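29 July 2021

Paint shop, red for the Femthorpe toy order. Picking up from the adhesion mess.

Stripped the four bad panels from yesterday. Scraper took the topcoat off in sheets, primer stayed down fine, so the problem is between primer and red. Same as Dušan said last week and I didn't want to hear it.

Mixed fresh batch from the Savchuk pigment, old base. Stirred 30 min by hand, left to stand, skimmed. Still a few specks. Strained twice through the fine mesh, second pass caught almost nothing. Should write on the can lid which strainer, we keep mixing them up.

Test cards:
A - primer, no sanding, red. Tape pull lifted a strip as wide as the tape. Bad.
B - primer, sanded 400 grit, wiped with damp rag. Small flakes at the cross cuts only.
C - primer, sanded 400, wiped with spirit, left 46 min before red. Clean. Nothing on the tape.
D - as C but with the Turkix primer. Clean too, but the color comes up darker, more brick. Customer will notice.

So C. Wipe matters more than I thought. The damp rag is probaly leaving something behind, that bucket hasn't been changed in a while. Changed it.

Color: under the tube lights the cards look orange, by the window they go deep red. Held C against the Uvetti swatch in both spots. Close by the window. Under the tubes it's off toward orange but so is the swatch, so fine. Flat faces always read lighter than the sides under these lights, don't chase it. Spent half of December chasing exactly that on the green.

Gloss: too high on A and B, OK on C. No idea why sanding would change the gloss on top. Film thinner? Didn't measure, the gauge is on the charger again. Do it first thing.

Edges. Paint pulls back from sharp corners and leaves them thin. Broke the edges on two offcuts with a sanding sponge, three strokes, and the coat sits much better. Two strokes not enough. Add to the job sheet.

Holes and recesses are the other worry. Anything cut in before painting fills at the bottom and takes forever to dry. Brush out the puddles straight after spraying, small dry brush, then turn the part over. Tried it on one offcut with drilled holes, came out ok, one run on the underside.

To do
- film gauge, cards C and D
- ask D. Ďurica how much of the old base is left, and if he wants the Turkix at all
- C again on the full panels, all four
- rub test, wet and dry, after teh coat has hardened
- order spirit, last can is nearly out

Compressor tripped once after lunch. Reset, ran OK. Keep an eye on it.
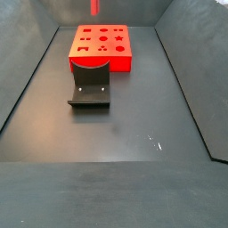 Red shape sorter, holes in the top face. Top reads more orange than the front.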